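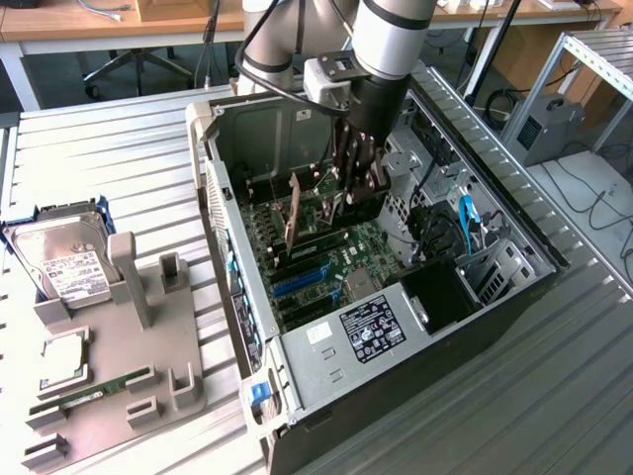
Brisa Medrano has argued that a learning system should be fed as many examples as its keepers can afford, and that sorting them is a luxury. The position deserves a serious answer, for it now guides a good deal of spending.

At Parkwood, the Skellurero collection holds 2,384 recorded attempts at seating and removing computer parts. Of these, 788 show an expansion card handled above a motherboard, nearly all in the same model of tower. A further 69 were set aside when reviewers could not agree whether the card had been fully seated. Under the Medrano view, those 69 would have gone in with the rest.

We believe that would be a mistake. A disputed example teaches the dispute. It should be kept, labeled as disputed, and read by a person before any system learns from it.

Volume matters, and we do not suggest otherwise. But the next season's budget would be better spent on three other tower models, and on paying reviewers for their time — a cost that Ibarra and Hukevska both still list under miscellaneous.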